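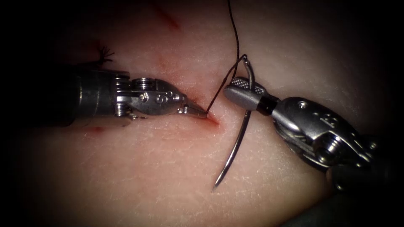 The second half of our grant year was spent mostly on the suturing and wound care course for rural nurses, which the Wasness Health Fund supports at the Brerkley centre. By the end of June we had received 378 applications for 200 places, so the selection took longer than I planned in the budget. The practice pads are now the same model in every room, pale and smooth with fine creases in the surface like real skin, and the teachers asked me to thank you for them. We ordered 200 from Paltex, one for each participant, and the invoice is in the attachment.

Travel remains our most difficult item. Many nurses drive several hours to the centre, and the price of petrol was higher than in our application. Irena Krawczyk has moved two of the weekend blocks into one longer block, which saves one night of accommodation per person. Some participants did not like this change, as they have small children at home, and for them we kept the old timetable.

In June 29 participants did not complete the written part. Most of them wrote to us that they were on night shift that week. We will offer a second date at no charge, and I ask for your agreement to use about $900 from the printing line for the room and the supervisor.

The handbook is behind schedule. Chapters one to four are finished, chapter five (burns) is with Dr Pawłowska for correction, and the colour plates are not yet paid. I expect to send you the complete file with the next report.

The remaining instalment can go to the same account as before.

Przemysław Tokarz
Programme coordinator
2018-07-01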